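# Gretenness Simulated Manipulation Project

The **Gretenness Simulated Manipulation Project**, usually shortened to the **Gretenness Project**, is a student project in robot learning run within the engineering school at Prarton. Its participants teach simulated robots to carry out household tasks, chiefly the opening and closing of cupboards, and compare the results across several methods. The project takes its name from the Gretenness building, where its teaching room is housed.

## History

The project grew out of an optional course given by Sylvain Besson, who had previously set his students exercises on a single physical arm. Long waits for the equipment limited each group to a few attempts per term, and Besson moved the practical work into simulation. The first intake consisted of 7 students, all in their final year. Entry was later opened to second-year students, and a shared project with the neighbouring college at Flandon was added in the following year.

## Organisation

Students work in teams of up to five. Each team keeps a logbook, a folder of scene files and a record of every change made to the settings of the simulator. Work begins in October, and an interim report is due in December. Final trials are held in the spring term, when all teams run their programs on the same set of scenes.

Teaching is divided between a weekly lecture and an open laboratory session. Attendance at the lecture is compulsory. The laboratory session has no fixed programme, and teams may use it for building scenes, training or writing up.

## The cabinet task

The best-known exercise is the cabinet task, in which a program must find the handle of a cupboard door, take hold of it and pull the door open. Scenes use a dark reddish-brown wooden cabinet with a silver bar handle, set against a pale wood-grain surface. Viewpoints are chosen by the teams, and many favour a close one.

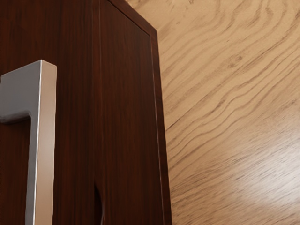

Marks are awarded for reaching the handle, for keeping hold of it and for the angle to which the door is opened. A run is stopped if the arm strikes the cabinet with more than a set force. Each team is allowed 1000 training runs before the interim report, a limit introduced to discourage reliance on computing time alone. Runs made only to check a scene file are not counted.

The final trials consist of 25 scenes which the teams have not seen beforehand. The position of the cabinet, the lighting and the starting pose of the arm are changed from one scene to the next. In the most recent trials almost 25 minutes were needed for each team, and the timetable was lengthened accordingly.

### Viewpoint and surface detail

Part of the written work concerns what a program can learn from the view it is given. Teams are asked to identify features that might mislead it — reflections, strong grain, the line between two panels — and to test whether their removal alters the outcome. Small features of the cabinet are also studied, among them the finger notch beside the seam, which early programs in the course sometimes treated as a place to pull.

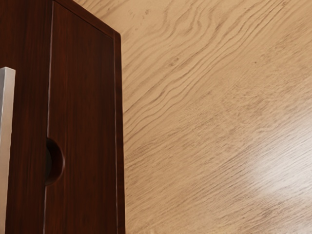 *Cabinet front in the simulator, with the half-round notch at the seam and part of the metal bar at far left.*

## Assessment

The final mark combines the trial score, the logbook and an individual report. A team whose program fails in every scene may still pass if its logbook gives a clear account of the methods tried. Reports are read by two markers, one of whom is drawn from outside the project.

## Yu Prize

The Yu Prize is given each year for the best individual report. It carries a small sum for books and is open to students from both Prarton and Flandon. It has twice been shared.

## See also

- Robot learning
- Computer simulation in teaching
- Flandon joint laboratory scheme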